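Toy box (storage)

A toy box is a container in which soft toys, games and small playthings are kept or moved. The term covers fitted chests and baskets as well as plain cardboard boxes, which are common in homes where toys are packed away for part of the year.
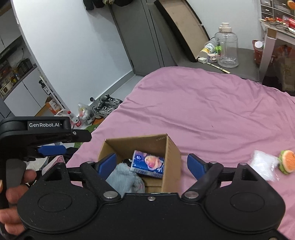 Packing usually starts on a raised flat surface such as a bed or table. Soft toys are often combined with boxed goods, as with a fluffy grey-blue plush item sharing an open brown cardboard box with a blue and purple package printed with a ringed, planet-like ball. Stiff packages are commonly leant against a side wall – plush will fill whatever gap is left.

Handmade fabric toys need more care, as hand-sewn seams and stitched patches can catch on sharp corners. In Diltidham, the yearly toy exchange takes in 3,000 items each October, and its organiser, Ketsara Ratanaporn, asks for fabric toys to be laid on top. The exchange at Jastton limits each box to 50 items.

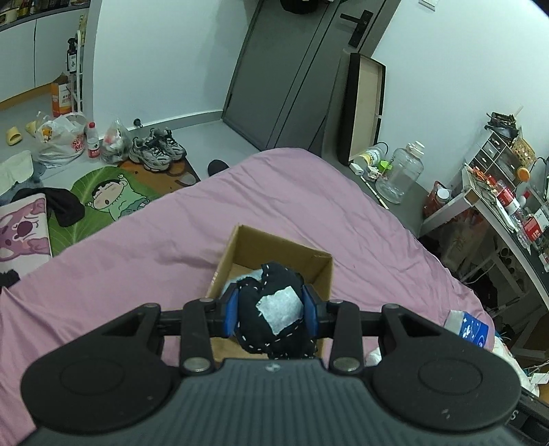

Should a toy box be sealed for storage?
Cardboard boxes are normally taped shut once the contents are clean and fully dry. Boxes in daily use are left open or given a loose lid.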